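검색어를 입력하세요 검색 통합검색 닫기

물맛

2020년 11월 19일
글 Man-lok Shek

구이도 파체는 물에 맛이 있다는 말을 믿지 않았다. 스물 몇 해 동안 상수도 계량기를 읽으러 다닌 사람이 할 말은 아니라고들 했지만, 그는 오히려 그래서 믿지 않는다고 대꾸했다. 물은 관을 지나고, 바늘을 돌리고, 싱크대로 나간다. 맛은 사람들이 나중에 갖다 붙이는 것이다.

그런데 3월 들어 스티레티 마을 사람들이 찻집 앞에 줄을 서기 시작했다. 샤오 친룽이 뒷마당에서 옛 우물을 다시 열었고, 그 물로 차를 끓이면 잠이 잘 온다는 소문이 났다. 누구는 무릎이 덜 쑤신다고 했고, 누구는 십 년 전에 죽은 남편이 꿈에 나와 미안하다고 했다고 했다. 파체는 마지막 이야기가 제일 수상했다. 그 남편을 알았기 때문이다. 미안하다고 할 사람이 아니었다.

"한 잔 드셔 보시죠."

샤오가 말했다. 파체는 문간에 선 채로 값부터 물었다.

"우물차는 네 냥, 보통 차는 두 냥입니다."

"물값이 두 냥이군."

"물값이라기보다는요, 제가 새벽에 길어 올리니까."

"그럼 품값이라고 쓰게."

샤오는 웃기만 했다. 파체는 보통 차를 시켰다. 벽에는 손님들이 적어 붙인 쪽지가 빽빽했다. 덕분에 푹 잤어요. 어머니 드리려고 한 병 더 사 갑니다. 글씨가 비슷비슷한 것이 몇 장 있어서 그는 안경을 고쳐 쓰고 한참 들여다보았다. 획 끝을 올려 긋는 버릇이 같았다. 하지만 이 마을 사람 절반이 같은 선생 밑에서 글씨를 배웠고, 파체 자신도 획 끝을 올려 그었다.
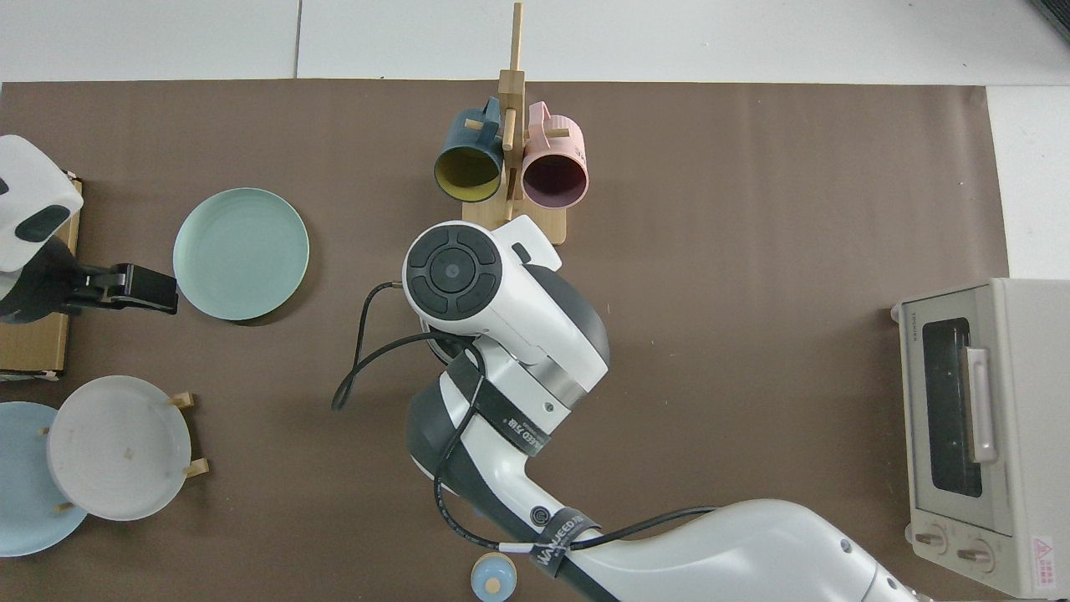 그날 밤 그는 옛 배관도를 꺼냈다. 타르케로 수도조합이 문을 닫을 때 버린다는 것을 얻어다 둔 도면이었다. 우물은 도면에 없었다. 대신 찻집 뒷마당을 비스듬히 가로지르는 가는 선이 하나 있었고, 그 옆에 연필로 31이라고 적혀 있었다. 31호 관. 윗마을로 가는 본관에서 갈라져 나온 가지였다.

그는 연필 자국을 엄지로 문질러 보고는 불을 껐다. 잠은 오지 않았다.

이튿날 그는 오그녠 할릴로비치를 찾아갔다. 할릴로비치는 네덱스라는 시험소에서 물을 검사하다가 그만두고 지금은 벌을 쳤다. 파체가 병 두 개를 내밀자 그는 뚜껑을 열지도 않고 물었다.

"어느 쪽이 우물이오?"

"그걸 알려 주면 검사가 되나."

"돈은?"

"꿀을 사지."

할릴로비치는 병을 햇빛에 비춰 보고, 냄새를 맡고, 창고로 들어갔다. 한참 만에 나온 그의 손에는 종이쪽 하나가 들려 있었다. 두 병이 똑같다고 했다. 염소도 같고 석회도 같고, 그러니까 둘 다 수돗물이거나 둘 다 우물이거나, 아니면 자기 시약이 상했다고 했다.

"시약이 상했을 가능성은?"

"꽤 되지. 벌통 옆에 뒀으니까."

파체는 꿀을 샀다. 비쌌다.

찻집으로 돌아가는 길에 그는 할 말을 골랐다. 자네 우물은 새는 수도관이네. 너무 짧았다. 도면을 펼치고 31호 관부터 설명하는 편이 나을 것 같았다. 사람들이 듣는 앞에서 하면 더 좋을 것이다. 그는 쪽지를 붙인 사람들의 얼굴을 하나씩 떠올렸고, 조금 즐거웠고, 즐거운 것이 마음에 걸렸다.

줄에는 서른 명이 서 있었다. 세는 것은 직업이 남긴 버릇이었다. 맨 끝에 야우 춘인이 있었다. 파체가 처음 계량기를 읽으러 다니던 해에 그 집 개한테 물린 적이 있어서 서로 인사는 하고 지냈다. 야우는 빈 병을 품에 안고 있었다.

"선생님도 오셨네요. 안 믿으신다더니."

"안 믿네."

"저도요." 야우가 목소리를 낮췄다. "맛이 똑같던데요, 우리 집 물이랑."

"그럼 왜 서 있나."

야우는 앞사람 뒤통수를 보며 잠깐 생각했다.

"집에 있으면 조용해서요."

파체는 외투 안에 접어 넣은 도면을 만졌다. 줄이 한 걸음 줄었다. 뒤에 누가 와서 섰고, 그 사람은 당연하다는 듯이 파체의 등 뒤에 섰다. 그는 나는 줄을 선 것이 아니라고 말하려다 말고, 뒤에 온 사람이 흐슈에 쪽 다리가 또 막혔다고 투덜대는 것을 들었다. 다리는 지난해에도 막혔다고 파체가 말했다. 그때는 나무가 쓰러진 거였다고 야우가 말했다. 나무가 아니라 전봇대였다고 앞사람이 돌아보며 말했다.

그의 차례가 왔을 때 샤오의 얼굴에는 핏기가 없었다. 파체의 외투 밖으로 도면 귀퉁이가 나와 있었다. 푸른 선이 그어진 종이를 샤오도 알아본 모양이었다.

"무슨 차로 드릴까요."

"보통 차."

"두 냥입니다."

파체는 동전을 꺼냈다. 그러고는 몸을 조금 숙여 말했다.

"우물차도 두 냥으로 내리게. 내일부터."

샤오가 고개를 끄덕였다. 파체는 창가에 앉아 차를 마셨다. 물맛은 없었다. 차도 좀 싱거웠다.

그날 밤 그는 잘 잤다. 종일 걸었으니 당연한 일이라고, 아침에 일어나 달력 귀퉁이에 적어 두었다.

댓글 4

밤나무집
도면 들고 줄 서는 데서 웃었습니다. 근데 누수면 수도 요금은 누가 내고 있는 건가요? 그게 계속 신경 쓰이네요.

jiwoon_k
샤오가 알고 한 건지 모르고 한 건지 끝까지 안 나오는데 저는 알고 했다고 봅니다. 쪽지 글씨도 그렇고.

느린우체통
↑ 글씨는 파체도 똑같다고 했잖아요. 저는 몰랐다에 한 표.

솔과바람
할릴로비치 나오는 이야기 또 써 주세요. 꿀값이 얼마였는지도 궁금합니다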